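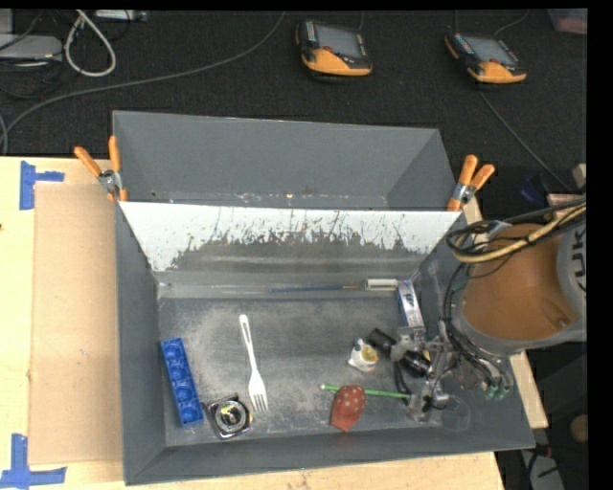

May – glue joint tests, batch 2

Picking up where I left off before lunch. Skanitz hide glue vs the Torex white glue, maple offcuts, same clamping time for both. Mixed the hide glue a bit thin again, my fault, kettle went over while I was on the phone with Sonel about the missing dowel order (still missing).

Torex: 4 joints, all broke in the wood. Fine. Expected that.

Hide glue: 2 let go clean along the glue line, the others tore fibers. Clean ones were the last pair out of the pot so I'm blaming cold wood – shop was freezing until 10. Warm the pieces first next time, heat gun on low or leave them by the radiator overnight.

Best hide glue joint read 657 on the gauge, worst 166. Thats a silly spread. Can't put it in the write-up like that. Need to redo with fresh glue and one person doing all the brushing.

Also the Shibata gauge sticks near the bottom of the scale, tap it before you zero it. Wrote this on the tape on the case but the tape fell off.

To do
– soak new glue tonight, lid ON
– plane more maple, the stuff in the rack has pencil all over it
– call Sonel back, ask for tracking number
– find the good brush, not the one that sheds
– walnut after maple, if theres any left from the chair job

3:40 pm. First hide glue retest is in the clamps, don't touch till tomorrow.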